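Jotville : la salle de manutention de l'atelier Benkirane reprend les relevés sur bouteilles couchées

17 février

L'atelier Benkirane, à Jotville, a rouvert sa salle de manutention des conditionnements souples et semi-rigides. La première série porte sur la bouteille de jus en plastique, présentée couchée ou debout sur table. Elle est conduite à la demande du groupement d'embouteilleurs Motitley, qui révise son cahier des charges sur la tenue des étiquettes et des bouchons pendant les opérations de reprise à l'unité.

La campagne précédente avait produit 1 737 relevés exploitables. Le programme actuel en prévoit 2 242, répartis entre trois positions de départ : couchée isolée, couchée en groupe serré, debout en file. Chaque relevé consigne la zone de prise (base, milieu, col), l'orientation du bouchon et l'état de l'étiquette avant et après transfert. Les passages de main à main sont enregistrés à part – ils n'étaient pas distingués dans l'ancien protocole et les écarts d'étiquette observés sur ces passages ne pouvaient pas être isolés.

Le plan de travail retenu est vert. Selon Younes Abdel Rahman, responsable des relevés, le choix tient au contraste avec le jus d'orange et avec les bouteilles jaune orangé, dont le contour reste lisible même lorsque deux corps se touchent. La couleur du support est désormais inscrite au protocole. Le brillant de la surface ne l'est pas encore : les reflets gênent la lecture des petits caractères sur les étiquettes tournées vers le haut, et un revêtement mat fourni par la société Filtness doit être comparé au support actuel en mars.

Du jaune translucide a par ailleurs été posé du côté gauche. Il sert de zone de contraste faible, pour vérifier que les contours sont encore relevés correctement lorsque le fond est proche de la teinte du produit. Mostafa Berrada, qui a rédigé la partie du protocole consacrée aux supports, précise que les plis sont admis et qu'il n'est pas demandé de retendre la matière entre deux séries. Une bouteille qui roule sur un pli est remise en place et le relevé est annulé.

Les séries sont limitées à 30 relevés, avec contrôle visuel des étiquettes entre deux séries. Une bouteille est retirée du lot au bout de 50 prises, ou plus tôt si le corps présente une marque permanente. Les bouteilles retirées sont conservées pleines et bouchées jusqu'à la clôture de la campagne, pour contre-mesure éventuelle.

Motitley indique que les résultats seront transmis à ses adhérents sous forme de tableau, sans classement des fournisseurs. Le document fixera un seuil de décollement d'étiquette au-delà duquel un lot devra être repris. La valeur de ce seuil est encore en discussion – les adhérents qui utilisent des étiquettes enveloppantes demandent une mesure distincte au niveau du recouvrement. Les séries sur bouteilles debout se poursuivront après celles de la position couchée. 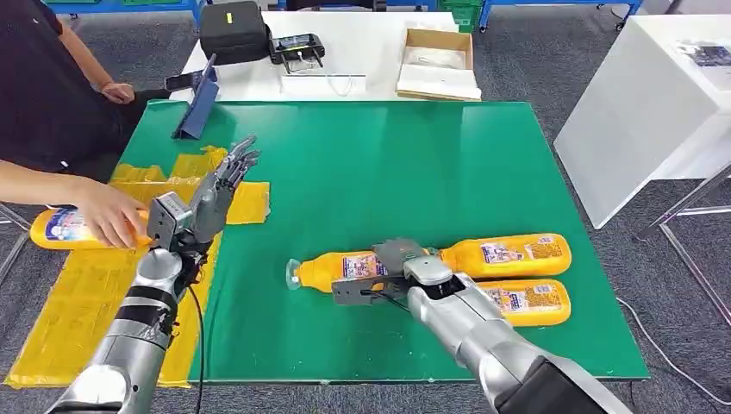
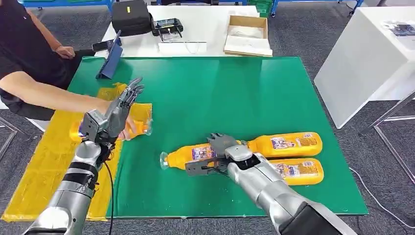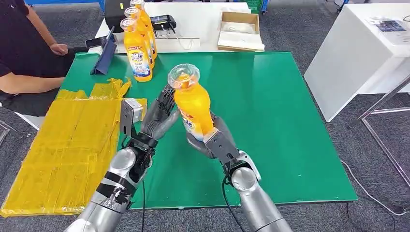 Jotville, salle de manutention : bouteilles en plastique et plan de travail vert.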